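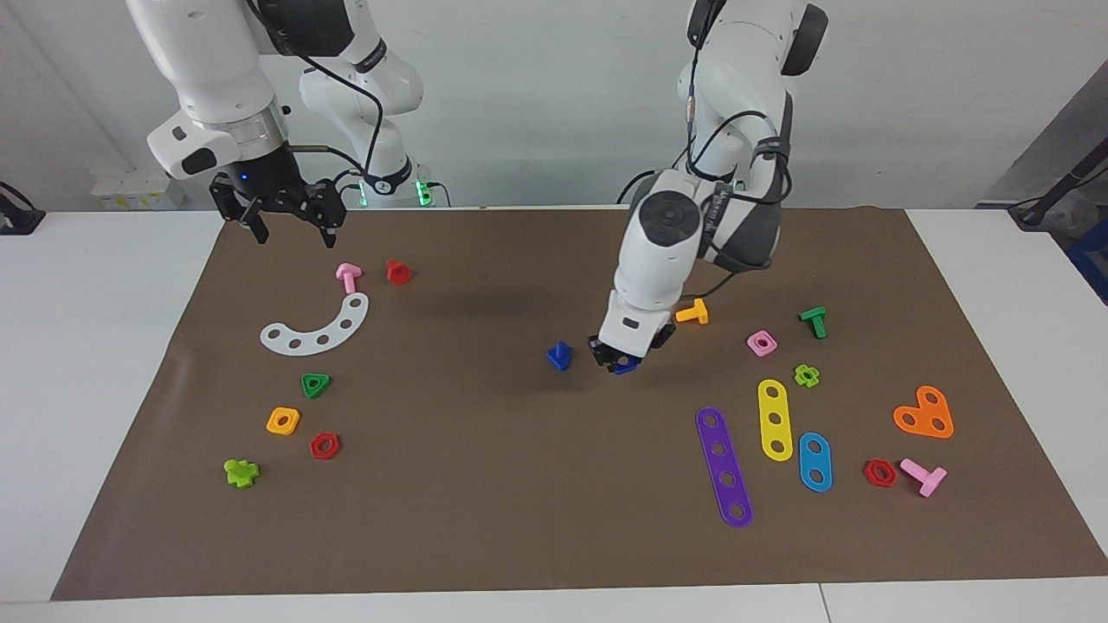 Two white arms above the brown mat, the gripper on one of them open.

SPEAKER NOTES
Running a Sealed Weekend for Narerow: Notes for Store Organizers
Session 2, main room. Presented by Sirkka Pesonen, Organized Play, De Graaf.

Slide 1. Welcome
Good afternoon. On behalf of the organized play department at De Graaf, thank you for attending. My remarks today concern the sealed format for Narerow and the procedures that stores will be asked to follow for the September release. Questions will be taken at the end by my colleague Endang Saragih and myself.
(Wait for late arrivals. The doors at the back are heavy and take a moment to close.)

Slide 2. What is changing
Until now, Narerow sealed events have used a single deck box and a fixed starting hand. With the second expansion, titled Uvivex, each player will receive a sealed kit and build a deck at the table. The deck minimum is 23 cards. Players may include as many of their remaining cards as they wish, but we expect most to stay at the minimum.
The starting hand is still drawn after seating and before the first bid. This has not changed, although several stores have asked.

Slide 3. The card pool
The full Narerow card pool, with Uvivex included, stands at 1,629 cards. Only Uvivex cards appear in the sealed kits. Please be clear with players on this point at registration. Cards brought from home may not be added, and that includes promotional printings of cards that also appear in the kit.
(If asked about foreign-language cards: permitted when opened from the kit. Refer to section 4 of the handbook.)

Slide 4. The Pillness rule
Pillness is the new status in Uvivex, and it has produced more questions from test stores than any other part of the set. A character with Pillness may not bid, but may still be counted toward a majority. The status is removed at the start of its owner's next turn, before cards are drawn.
Two points for judges. First, Pillness does not stack. A second copy played on the same character has no effect and goes to the discard pile. Second, a character who changes sides keeps the status, and the new controller removes it on the new controller's turn.
Demyd Hrynyshyn has prepared a one-page ruling sheet. It is the last page of your packet. Please post it where players can read it before pairings go up.
(Pause here. Allow people to find the page.)

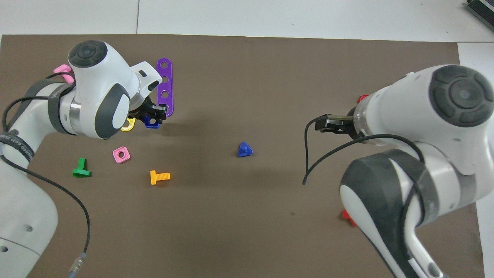 Colorful construction-toy pieces on the mat, between the two arms.

Slide 5. Schedule for the day
Deck building is 45 minutes. Rounds are 50 minutes, with no extra turns. Stores with 11 players or fewer should run three rounds. All others should run four. A bye counts as a full win, and no player may receive more than one.
Start times are set by the store, but registration must remain open until at least 10:30 a.m. We received complaints last season from families who arrived within the posted hours and were turned away.

Slide 6. Damaged and incomplete kits
Kits should be opened at the table, in view of a judge. If a kit is short, the player keeps the cards received and the judge supplies the difference from the reserve kit. Do not replace the whole kit. Record the kit number on the report form and send the form to Aisyah Sinaga by the Tuesday after the event.
A bent card may be played in a sleeve. A misprinted card may be played if its name and cost can be read — otherwise the judge should provide a proxy.

Slide 7. Conduct
The conduct policy is unchanged and I will not read it in full. I would draw your attention to the paragraph on coaching during deck building. Parents may help players under 12 with building. They may not sit at the table once the round has begun.

Slide 8. Prize support
Prize packs will ship with the kits. They are to be given out by final standing, and one pack must be held back for a random drawing among all players who finish every round. Stores may add prizes of their own but may not charge a higher entry fee to cover them.

Slide 9. Contacts
Rules: Demyd Hrynyshyn
Kits and shipping: Aisyah Sinaga
Store registration: Izzati Chin
(Leave this slide up during questions. Endang has the second microphone. Room must be clear by 3:15 p.m.)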